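**Bratano rolls out its new rinse-water guide for home cooks**

Hi, I'm Ekow Frimpong, and I write the household water pages at Bratano. I've been pestering my coworkers about sinks since March, so I'm thrilled to finally have something to send you! Our new guide, *Rinse Less, Eat More*, is free to download from today, and it's all about how much water goes down the drain while we get dinner ready.

We asked 39 households in Ristau and Nikzad to keep a kitchen diary for two weeks. I expected grumbling. I got over 3,000 diary entries instead, plus a few recipes (thank you for the radish butter, whoever you are – it didn't come with a name).

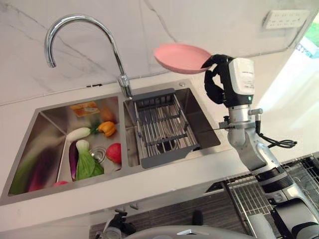
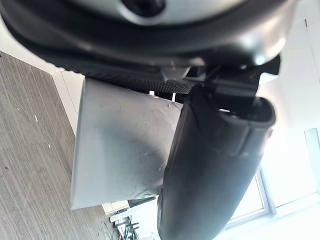
RISTAU, 9 May 2025 – The guide runs through the everyday stuff: leafy greens, root vegetables, peppers, fruit with a peel you're going to throw out anyway. A lot of diary keepers told us they rinse with the faucet running the whole time, and quite a few said they'd never thought of filling a bowl first. I hadn't either until I started this job.

If you've got a double sink, there's a chapter for you. Wash on one side, rinse on the other, and save the rinse water for the tomatoes out back. Single sink people, you get a chapter too, and it's longer, mostly my fault.

Our friends at Trultis did the layout and kept the type big enough to read from across a counter. Printed copies are going to libraries in both towns, and teachers can ask for a classroom set at no charge.

Want to talk radishes, faucets or diaries? Write to me at the Bratano press desk and I'll call you back – mornings are best.

**Press contact:** Ekow Frimpong, Bratano, Ristau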